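The Cabinet Under the Sink
Storage, 8/6/19

The vanity base is the least suitable storage volume in most houses, and the one most often filled. It contains a trap, two supply lines and their shutoff valves, and whatever space is left over goes to bottles. Humidity inside runs higher than in the room because the doors stay closed and air does not move across the floor panel.

Floor panels fail first. The usual construction is a coated board, sealed on the face and poorly sealed at the cut edges. A slow drip at a compression nut, or a cleaner bottle with a loose cap, reaches the edge and the board swells. Surface dirt hides the early stage. The panel should be cleared and wiped down twice a year – March is a convenient month for the first pass – and checked with a flashlight along the back joint.

Clearing means everything comes out, including whatever has tipped over and rolled behind the trap. Containers go back upright in a tray with a raised lip. Those with less than a finger's width of product left are used up or discarded.

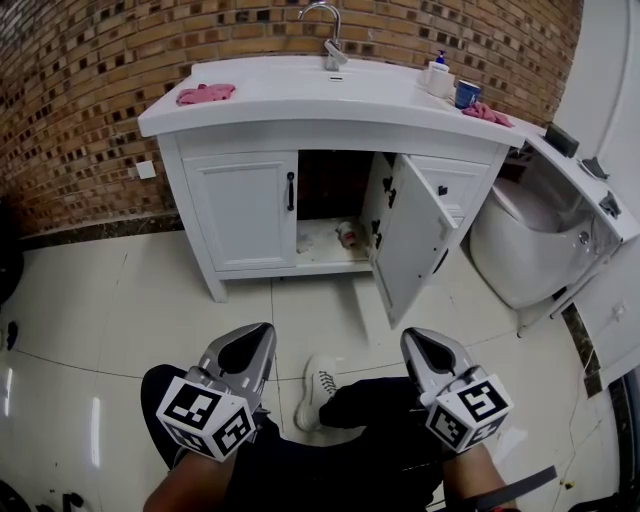 Tray size is governed by the door opening, which is narrower than the cabinet. On a two-door unit with a center stile, a tray 400 mm deep and 300 mm wide will normally pass through one side. The Bamov tray is molded in one piece and holds a spill without leaking at the corners. The Prolside version has a removable divider, useful for spray bottles, but the divider slot collects residue and needs a brush. De Graaf sells a pull-out on side-mounted runners for cabinets 800 mm wide. It requires 18 mm side panels for the screws and will not clear a low trap.

Hinges deserve a minute while the doors are open. Concealed hinges in a bathroom lose their plating at the cup first. A door that drops at the free corner can be raised with the adjustment screw on the hinge arm; if the screw turns without effect, the fixing holes have softened and must be plugged and redrilled.

Cloths should not be stored in the base at all, damp or dry. A rail on the side wall is better, or the counter for the one in daily use. Kudico makes a short rail that fits with two screws, though the supplied wall plugs are undersized for brick.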